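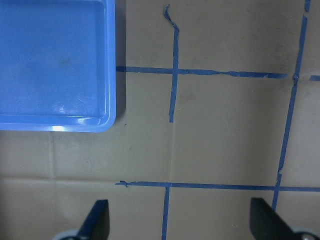
Blue tray on the bench, empty.

Ticket 2830: Mount loses alignment after meridian flip
Opened by: Lina Kassab
Assigned to: Bradley Sowerby
Product: Flengate equatorial mount, hand controller firmware 16
Status: Waiting for customer

Lina Kassab wrote:
Hello, I have a problem with my Flengate mount and I hope you can help me. I do the polar alignment and then a two star alignment, and everything is good on the east side. Saturn is in the centre of the eyepiece each time. But when the mount makes the flip to the other side, the target is gone. The error is 40 arcminutes, always in the same direction, so I must search with the finder. It started in September. Before this I used the same mount for two years without this problem.

What I tried already:
- New alignment with other stars. Same error.
- Balance of the tube in both axes. Same error.
- Other power supply, 13 volts measured at the plug. Same error.
- Factory reset of the controller, and I typed in my location and time again. Same error.

The telescope is a Runura refractor. I have no camera on it, I only look.

Bradley Sowerby replied:
Hi Lina, thanks for the clear list. An error that is always the same size and shows up only after the flip usually points to cone error, meaning the tube is not parallel to the polar axis of the mount. Did you change the dovetail bar or the rings before September?

Lina Kassab wrote:
Yes, I changed the bar. The old one was too short for the new focuser, so I bought a longer one from Drircombe. I did not think this could matter, sorry that I did not write it. It has four small screws at the corners and I never touched them. Are these for the adjustment?

Bradley Sowerby replied:
Yes, those are the ones. Please centre a bright star near the meridian, force the flip, and go to the same star again. Correct half of the error with the front pair of screws and the other half with the hand controller. Then repeat. Loosen the ring bolts a quarter turn first, and tighten them before you test.

Lina Kassab wrote:
I made the first round on 30th November, between clouds. The error is now 16 arcminutes, so the direction is right. One front screw is at its end and does not go further. Should I put a thin washer under the front ring, or turn the rear screws the opposite way?

Bradley Sowerby replied:
Back the front pair off by one turn and use the rear pair the opposite way. Try that before adding a washer. I'll leave the ticket open until you have another clear night.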